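I'm looking for people who have worked, or still work, in large organizations and have opinions on how their employer handled a public stand on race and fairness. I run a small listening project called Ladefoged, and I need 40 people for the next round in May.

You'd join 2 video calls with me, each about 90 minutes, and fill in a short form in between. It pays $200 - half after each call. Any job counts: office, warehouse, hospital, city hall. I'd especially love to hear from folks who sat on a diversity panel and quit!

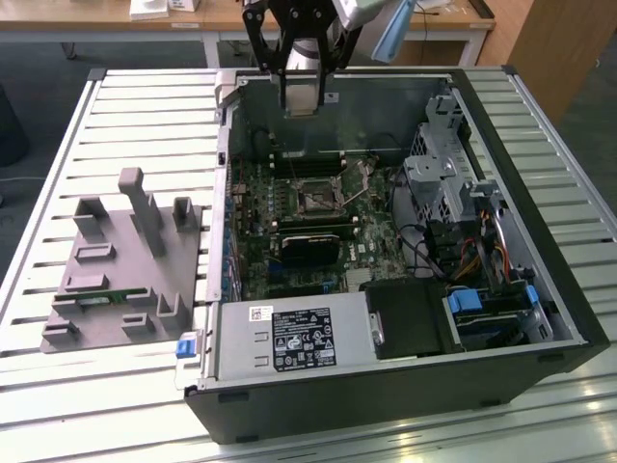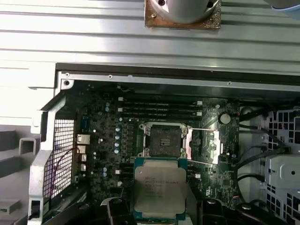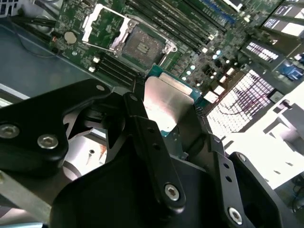
I don't share names with employers, ever. To sign up, send me a couple of lines about your job and quote ref 552.

Contact | © Ladefoged | Back to top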